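How close can people stand to a two-arm bench setup during teleop sessions?

besia_lab

We have a two-arm bench station at a small shop in Fluvville. Both arms are bolted down on opposite sides of one table and we run manipulation tests on a board with a knob, a peg and a pair of switches. Speeds are low. An operator drives the arms from a separate station and a second person resets the board between runs.

My question is about the written rules. The old sheet we inherited says "keep clear when moving" and nothing else. I want to replace it with something that would hold up if an outside safety person came by. Do I need a fence? Is a speed limit enough? And what do people do about the resets, when somebody has to put their hands right where the grippers work?

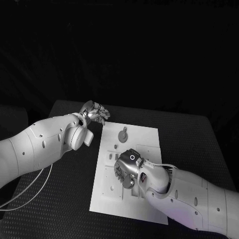

Serix Bench says you are asking about the fence too early. Start with a risk assessment, in writing, for the whole station and not for each arm by itself. The arms may each come with a manual that says they are fine around people, but that says nothing about two of them sharing a workspace, or about the hands, or about whatever the hands are holding. A finger can get caught between the two wrists even if neither arm is moving fast.

List every task a person does inside reach. For us it was resets, cable checks, wiping the table and swapping boards. Then for each one write down what state the arms have to be in. Our sheet reads like this:

Resets: both arms parked, protective stop on, operator's hands off the controls and the operator says "parked" out loud.
Board swap: same as above.
Cable work, hand removal, anything with a tool: drive power off and locked out. The person doing the work keeps the key.

We cap speed at 100 mm per second for new operators and 300 for everyone else. Those are our own house numbers. Don't copy them, work yours out from your stopping distance and your payload.

On the fence, we have tape on the floor and a light curtain on the open side. Whether that is enough for you depends on what your assessment says.

arumugam_p

Agree with most of that. Two things to add.

Look up ISO 10218 and ISO/TS 15066. The second one covers contact between people and robots. Check which editions are current before you quote them in your sheet, and check your local rules too. If you are in the US, OSHA lockout/tagout applies to servicing work no matter how small the robot is.

Put an e-stop within reach of the person doing resets. Many shops only have one at the operator's desk. It should stop both arms, not the near one only, and you should test it at the start of every shift and sign for it. Also test what happens when the teleop link drops. The arms should hold or stop, and when the link returns they should wait for a deliberate restart. Ours used to jump to catch up with the operator's position and we had to write a rule against reconnecting with anyone inside the tape.

Cables should be in the sheet as well. Tie back anything that can snag at full reach, but leave enough slack at the wrist.

gofluv1576

just stay out of the way when its on. we never had a fence and it was fine

Comments

besia_lab: Thanks, the task list is what I was missing. I had one rule for everything and that was the trouble with it. We will do the link drop test before anything else.

tape_and_zipties: "It was fine" is not a risk assessment.

rk733: Does the light curtain trip when your operator leans over to look? Ours did all through August until we moved the desk back.

Serix Bench: It did at first. We moved the curtain closer to the table, then had to measure the stopping distance again and lower the speed.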